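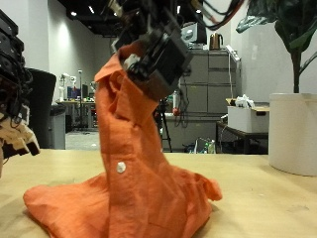
Collar on cotton shirt won't lie flat after washing

I have four long-sleeved cotton shirts that I wear to work at a front desk. After a few months the collar points start to curl up, and the inside of the collar gets small bubbles that won't iron out. I wash at 49 degrees on the normal cycle and tumble dry. Is there any way to fix the curl, or do I have to replace them? The last one cost me 30 dollars and I've had it since February.

larnton_laundry

The bubbles are the interfacing, a stiff layer glued between the two pieces of collar fabric. Heat and a hard spin make the glue let go in spots, and it usually can't be put back evenly. You can try pressing it from the underside with steam, holding the iron still for a few seconds at a time, but I wouldn't expect much.

The curl is easier. Wash cooler, take the shirt out while it's damp, and pull the collar gently along its length – not across. Iron the underside first, working from each point toward the middle of the back, then turn it over and do the same on top. If you start in the middle you push the extra fabric out to the points and it puckers there.

Button the top button before you hang it up to finish drying.

dosta88

Are there slots under the collar for stays? Check. Mine came with plastic ones and I washed them in for a year, and they bent. New ones are cheap. Take them out before every wash.

PressAndFold

Agree with skipping the dryer. One more thing, 49 is fine for plain white cotton but high for colored shirts with a fused collar. I do mine at 30 and treat the collar line with a little dish soap first, left on for 14 minutes while I sort the rest. Spray starch on the underside helps too. Go light or it flakes.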